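Search this site... Type and hit enter

Grititz wants 30 a month to teach my arm. I gave it a few weeks

09/08/2023

I should say up front that I went into this one grumpy. I've had a small black desktop arm on my bench for a couple of years, I know what it can and can't pick up, and I've grown tired of being sold the idea that the thing holding me back is a lack of subscription. So when Grititz started pushing its practice scenes service at hobby owners, I ignored the emails until Cinzia Guerra, who I trade spare servos with, told me to quit complaining about it and try it.

The pitch goes like this. You don't train your arm on your own bench, knocking things over at one in the morning. You load a rendered room, drive a rendered arm around in it, save your runs, and Grititz cooks them into a policy you can load on the real arm. The starter plan costs 30 dollars a month and comes with 6 rooms. The sales page says the full library has 348 scene variations. I have questions about the word "variations" and I'll get to them.

Setup took me an evening. The installer wanted a login before it would tell me whether my graphics card was good enough, which I find rude. It was good enough, barely. The first room took so long to load that I assumed it had hung and killed it, twice.

Once you're in, it looks better than I wanted it to. I'd been ready for a gray void with a checkerboard floor. They've put real effort into the light. It comes across the table in stripes, there are shadows like a window grid up toward the back, and the arm throws a big messy shadow of its own over the tabletop. The arm model is chunky, with flat faceted edges you'd expect from an older video game, but the cable loop is in there, and I'll give them credit for that. Cables are where my real arm gets into trouble.

The task I spent most of my time on is a plain one: a little dark piece with a red tip, standing on a flat gray pad. Get the gripper over it, come down, close the fingers, lift.

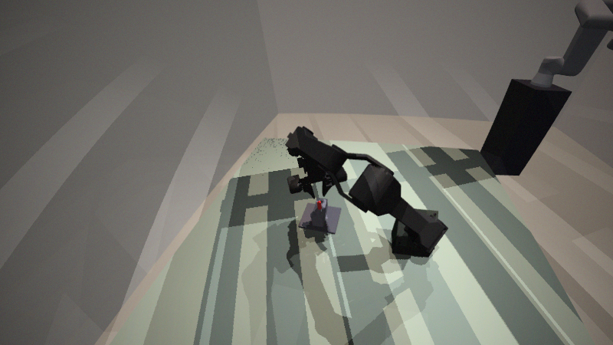 What I liked

The shadows are useful. My bench sits next to a window, and every policy I've ever trained at home fell apart when the sun moved. Practicing in a room where the table is half stripes is closer to my life than the evenly lit demos other companies put out. If Grititz sold only the lighting, I might buy it.

The controls are decent too. I used a cheap gamepad and was getting clean approaches within an hour. Saving a run is one button and throwing out a bad one is another, and they're far enough apart that I only mixed them up once.

What I didn't

Let's talk about 348. I poked through as much of the library as my patience allowed, and a lot of what I opened was the same room with the light turned a few degrees or the table in a slightly different shade. That's fair practice material, I suppose, but I wouldn't call it a library. It's a room and a slider.

Then there's the second arm. It's a smooth, pale one on a tall black pedestal behind the far right corner of the table, and it had no part in my task at all. The menu had nothing for it on the starter plan. I asked support and was told that two-arm tasks come with the Trodetti add-on. So I'm paying to look at an upsell - one that takes up the corner of my view.

The contact physics are the bigger problem. Rendered fingers closed on a rendered object are forgiving in a way that my real fingers, with their worn rubber pads, are not. I recorded a good pile of runs, sent them off, and got a policy back the next morning. On my bench it found the target nicely and came down over it in the right spot. Then it squeezed too early and shoved the thing sideways. It did that over and over. I mixed in some recordings from the real bench, using the free Opoku tools I already had, and it got better, but at that point I was back to knocking things over at one in the morning.

Their forum says the cure is more data, and one of the staff suggested 3,000 runs. On a gamepad. I have a job.

Should you pay for it?

If you have no arm yet and want to find out whether you enjoy this hobby, one month is cheaper than hardware. Try it, then cancel. Canceling is buried under Account, then Plan, then a link in small type.

If you already own an arm, I'd wait. Cinzia likes it more than I do, but she's using it to test camera angles before she drills holes, and that's a smarter use than mine. She also swears the older Flerkik scenes had better gripping, though I never tried those and can't say.

I've canceled for now. They promised a contact update back in June and it still hasn't shown up. If it does I'll pay for another month and rerun the same task with the same gamepad, and post whatever I get.

We use cookies to remember your settings and count visits. By continuing to browse you agree to this. Accept / Manage preferences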